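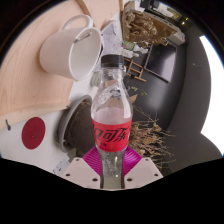
Getting soccer gear clean without wrecking the laundry room

Posted 13 May 2026

I play left back (badly) for the Drovley over-40s, and I have two kids in the youth program, so there are weeks when our back hall smells like a swamp. I've ruined two white jerseys and one perfectly good pair of cleats getting to the point where I feel OK giving advice. So, my advice!

Muddy cleats

Leave the mud alone until it dries. I know, I know, you want it gone. But wet mud smears into the stitching and then you're at it with a toothbrush all evening. Let it go crusty overnight, bang the soles together outside, and brush off what's left with an old dish brush. Then wipe the uppers with a damp rag and a drop of dish soap.

Pull the insoles and laces out while you're at it. Laces go in a mesh bag with the regular wash. Insoles get a wipe and a night on the windowsill, never the dryer. I did that once and they came out shaped like potato chips.

Stuff the toes with newspaper and change it after a couple of hours. Keep them away from the radiator! The glue on my old pair let go at the toe and I finished the season with tape around my foot.

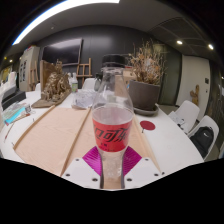
Grass stains

My teammate Morven Morrison swears by plain white vinegar, and I've come around to her way of doing it. Half vinegar, half cool water, dab it on, wait while you have a coffee, then work in a little liquid detergent with your fingers. Wash cold. Check the stain before the jersey goes anywhere near the dryer, and if you can still see green, do the whole thing over. Heat sets it, and then you own a green-kneed pair of shorts forever. (Ask me how I know.)

Test a hidden spot first if the shirt has printed numbers. Turn it inside out for the wash, too. Our Kereama tournament shirts started peeling in September and I'm pretty sure that was me and the hot cycle.

Shin guards and goalie gloves

Shin guards with removable sleeves are easy, the sleeves go in with the socks. The hard part gets warm soapy water in the sink and an hour on a towel.

Gloves are fussier. Kristýna Halás, our keeper, rinses hers in lukewarm water after every match, presses them flat (no wringing, she is very firm about this) and hangs them by the wrist straps in the shade. Hers last way longer than my son's, which live in the bottom of his bag in a ball.

The bag itself

Empty it. All of it, every time, even the side pocket with the orange peels. I shake mine out over the grass, vacuum the corners and sprinkle in some baking soda overnight, then vacuum again. If it's really bad I wash it in the bathtub with a scoop of regular detergent and hang it upside down on the fence for a day.

Somewhere to put it all

I screwed a row of hooks to a board in the back hall, 59 inches off the floor for the grown-ups and a second row lower down for the kids. A boot tray goes underneath. Find the studs before you drill, wet winter coats weigh more than you'd think and my first try came down in the middle of dinner.

Next on my list is a deflated match ball with a valve that leaks. I've tried a drop of silicone oil and it's still going soft by the next morning, so if you've got a trick for that, leave it in the comments.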